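Finger swap month at the Fudcombe bench

Hello again from Fudcombe! If you read the February item you already know I spent most of it grumbling about fingers. We have a two-arm setup here that folds shirts, or tries to, and the fingers are the part of it I think about in the shower. So this month I finally did the thing I'd been putting off, and ran two sets against each other on the same job, with the same arms and the same controller settings.

Set one is the Prasteletti pattern, the blunt one with the flat facets. Set two is our own, which we've been calling Âu in the shop because that was the name on the drawing and it stuck. It's slimmer at the end and a bit longer. Both go on the same black gripper body, and swapping them is a quick job if you can find the right hex key (I lost an evening to that, it was in my coat).

The job was plain cotton tees, folded one at a time and put on a pile at the back left of the table. I ran it 948 times in all, split evenly between the sets, mostly in the evenings when the building is quiet and I can play my own music. I watched every one of the first batch live and then got lazy and went through the recordings with a sandwich.

I like to have a wrist view and a table view going at once. The wrist camera is the one I trust for the grip itself, and the fixed one tells me where the arms have wandered off to.
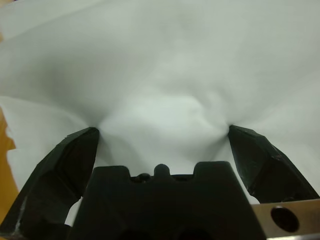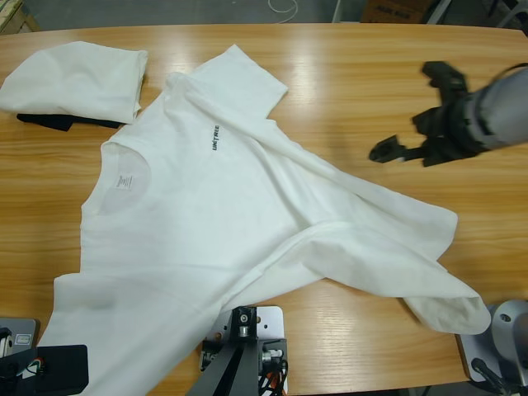
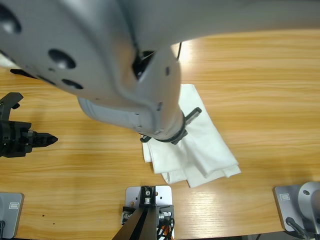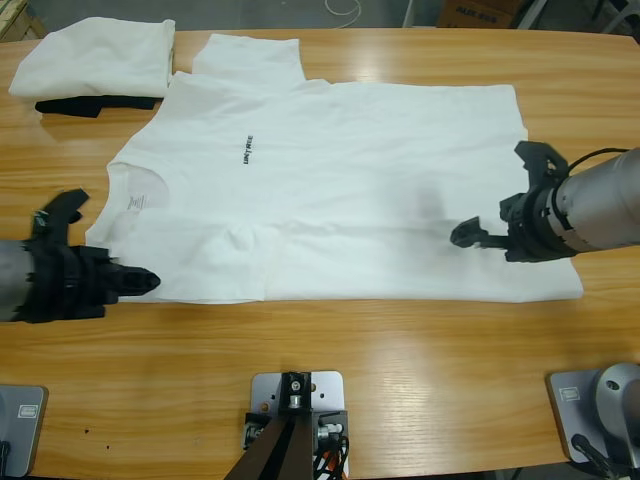
What I found about the grip

My big worry with cotton is what happens when you push down and close. A blunt tip gathers cloth really nicely, you get these lovely creases running into each fingertip, and on the wrist camera it's very easy to tell when you have hold of something. The trouble comes after that. Blunt fingers want to bring two layers along when you only asked for one, and on a tee the second layer is the back of the shirt, so up comes the whole thing like a tablecloth trick gone wrong. The slim set picked up single layers much more often. It also missed more often, closing on nothing at all and sailing off across the table looking very pleased with itself.

Sleeves were where I changed my mind. I went in sure the slim fingers would win there, and they did on a shirt that starts out flat. Start with one that's twisted, with a sleeve bunched up at the end, and I'd take the blunt ones every time. They don't care about the mess. They grab the lump and drag it straight, and then you can get on with folding.

What I found about the controller

We moved to the Imovmont controller over the winter and I'd been holding off saying anything until I had some hours on it. I have hours on it now. The closing force is set in its own units, which I won't pretend to understand, and the dial goes up to 1715. For cotton I settled on 820 and stayed there for both sets. Lower than that and the cloth slid out halfway across the table. Higher and we started leaving little pinch marks in the fabric, the kind that come out in the wash but look awful on a finished fold.

The nicer surprise was how it handles the two arms together. Our old one would let one arm start its move while the other was still settling, and you'd get a tug you didn't want. I turned on the wait-for-both option and the tugging mostly went away. It does make the whole cycle slower, and if you are the sort of person who stares at cycle times you won't love it. I'm fine with slow.

One gripe: the pressing step. At the end of a fold I like an arm to come down and push on the bundle so it holds its shape, and the Imovmont treats that as a collision unless you go three menus deep and tell it otherwise. I've written the menu path on masking tape and stuck it to the monitor.

What's on the bench next

Mixed fingers! Blunt on the left arm and slim on the right, so one side can drag and the other can pick. I've wanted to try it since before the winter and I have no good excuse left. After that I want to get off cotton tees for a while and try something slippery, probably a lining fabric, if I can get hold of a few yards of it cheaply.

If you've run mismatched fingers on a pair of arms and have opinions about which side gets which, please write in. I'm usually at the bench after six and I do read everything, even the long ones.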